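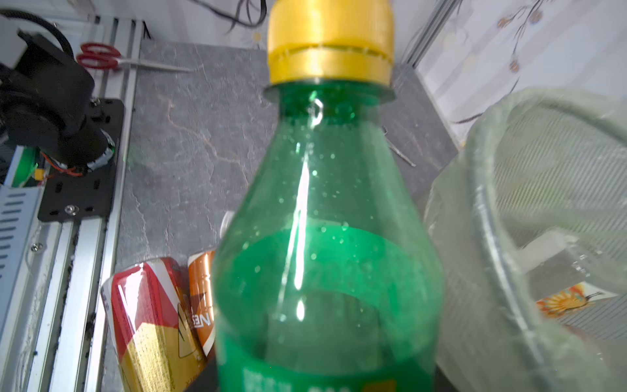 # Buying a Two-Arm Sorting Cell: Questions I Keep Getting

*Last updated June 10, 2018*

I've been answering the same emails since I started posting about our bottle sorting bench, and most of them are about money. So I've put the answers in one place. I do the planning and purchasing for a small recycling workshop, I'm not an engineer, and my spreadsheets are messier than I'd like. Take it all in that spirit!

## The money

**Do I really need two arms?**

Maybe not. If all you want is a bottle moved from a table into a bin, one arm can be enough, and you'll save yourself a second set of everything (mounting plate, camera, cable conduit, the lot). We went for two for the sake of reach. A pile of bottles spreads out, and one arm mounted at a corner spends a lot of time stretched to its limit on the far side. Two arms on the same front rail split the floor between them, and I wanted the option of handing things from one to the other later on.

If you're on the fence, buy one arm and a rail long enough for a second. The rail is cheap. Rebuilding the bench is a pain — ask me how I know.

**What did the small stuff cost?**

More than I'd budgeted, of course. People save up for the arms and forget everything that holds them up. My extras broke down like this:

| Item | What I paid |
|---|---|
| Aluminum extrusion, cut to length | $394 |
| Power supply and spare | $239 |
| Cables, conduit, ties, stickers | $305 |

Extrusion was the one that surprised me. I got a quote from Jacobs and one from Grunico, and the prices per foot were close, but the cutting fees were miles apart. Always ask for the cut price. And order a few extra brackets, you'll lose some.

**Should I buy the arms new or used?**

I looked hard at used. The trouble is that a used arm often comes without its mounting plate or its controller cable, and by the time you've tracked those down you've eaten up most of the savings (plus a couple of weekends). If the seller will show it running and everything is in the box, go for it. If it's "worked when we put it away," I'd walk.

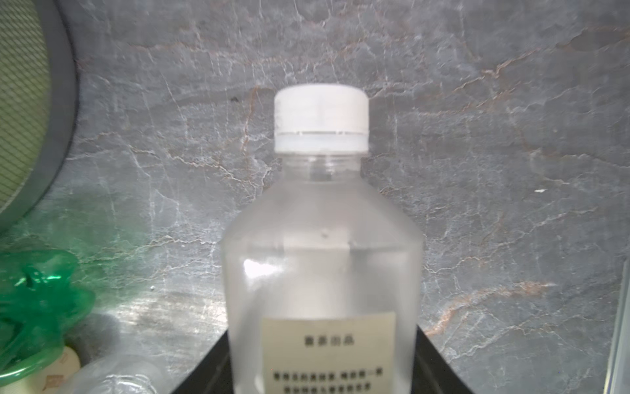

**What about grippers? Can I start with the basic ones?**

Yes, please start with the basic ones. A plain two-finger parallel gripper is a good place to begin with bottles, and you learn a lot from what it struggles with before you spend on anything fancy. I nearly ordered a pair of soft-finger sets from Zudovis in the first round and I'm glad I waited, I'd have picked the wrong size. Put a line in the budget for "second grippers" and leave it alone for a few months.

One thing to settle early is whether you'll be handling bottles with liquid left in them. A part-full bottle weighs a lot more than an empty one and the weight moves around while you lift. Check the payload figure with the gripper and the camera already on the wrist, and with the arm stretched out. The number on the front of the brochure is usually a friendlier one.

## Cameras and the bench

**How many cameras should I plan for?**

I budget one per wrist and a fixed one looking over the whole bench. The wrist cameras are great up close, but you want that wider view for when an arm is hovering over the wrong thing and you can't work out why. Buy the same model for both wrists. Mixing them saves a few dollars and costs you an evening every time you swap one.

And leave slack in the camera cable! It has to follow the wrist through every twist. Ours loop up over the top, it looks untidy and I don't care.

**Is it worth paying for a proper enclosure?**

You can buy them ready made. Nammont quoted me for one and it was lovely, with doors and lights and a price I had to read twice. I built ours out of extrusion posts and flat panels, covered the panels in flowered wallpaper, and put a marble-patterned surface on the floor. It's open at the front so I can reach in for the bottles that get away.

Do think about your background before you buy panels, though. Plain white is easy on the cameras, but if the cell is going to end up somewhere busy, a bit of pattern is useful while you're testing. Wallpaper is a very cheap way to find out. 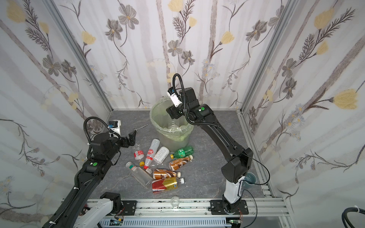

Bheki Van Wyk wrote in to disagree with me on this: spend the enclosure money on guarding first, he says, and worry about what the walls look like once you've decided who can put a hand in there and when. He'd also have me price an emergency stop for each side of the bench instead of one in the middle.

He's right about the stops and I've added a line for them. On guarding, it depends so much on the size and speed of your arms that I don't want to give you a number. Get someone to do a risk assessment before you order, and budget for whatever they tell you.

**What do I practice on?**

Trash! It's the one part of this that's free. Save your own bottles and get a mix: green ones, clear ones, different caps, labels that shine and labels that don't. Crushed cans are handy too. Ordinary bin liners are fine, but get a few rolls, and fold the edge well down over the rim so the plastic doesn't stand up in the way of the gripper. 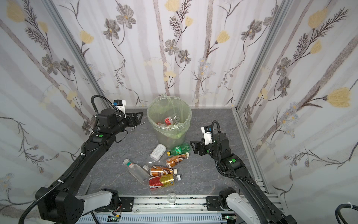

*Our bench, with both arms over the floor and bottles in front of the bin.*

## Timing

**How long from ordering to having something that moves?**

Longer than the delivery dates suggest. The arms can turn up first and then sit there while you wait for one bag of bolts. I'd order in this sort of sequence:

1. Extrusion and brackets, so the frame is standing when the rest arrives
2. Arms and mounting plates
3. Power supplies and cable duct
4. Cameras
5. Anything you're still arguing about

If your budget year turns over in September like ours does, work backward from that and get the arms quoted early. Quotes expire, and I've been caught by it.

**What should I keep back for repairs?**

I keep enough for 2 replacement joint motors and a full set of cables. Cables first, if you can only afford one of those. They bend all day long and they're the part I'd least like to wait for.

**Would you share your spreadsheet?**

Sure, send me a note through the contact page and I'll email it over. The tab called "old old quotes" can be ignored, and the shipping column only works if you fill it in before the tax one. I haven't fixed that yet.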